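Setting a table on a budget
Jun 27, 2026

We moved to Reno with one box of kitchen things, and I spent most of June filling in the gaps. My limit was 70 dollars for everything on the table.

The plates came from Ferkby, a secondhand store with no sign out front. They are heavy and two of them have chips. I bought forks by the handful and sorted them at home. 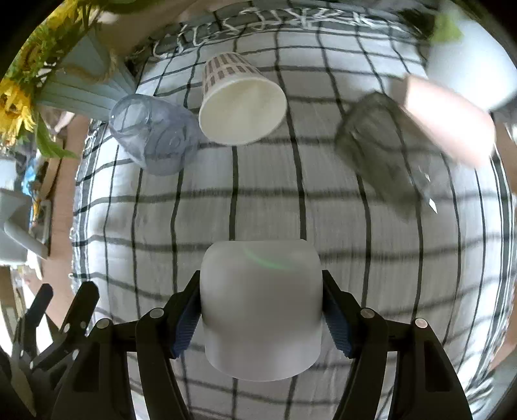 White on the checked tablecloth.

The cloth took longest to find. I wanted one that would cover the whole table and survive a hot wash. Most were too short. The one I bought has shrunk a little, but it still reaches both ends.

I have 30 dollars left. Next I need glasses and a decent bread knife.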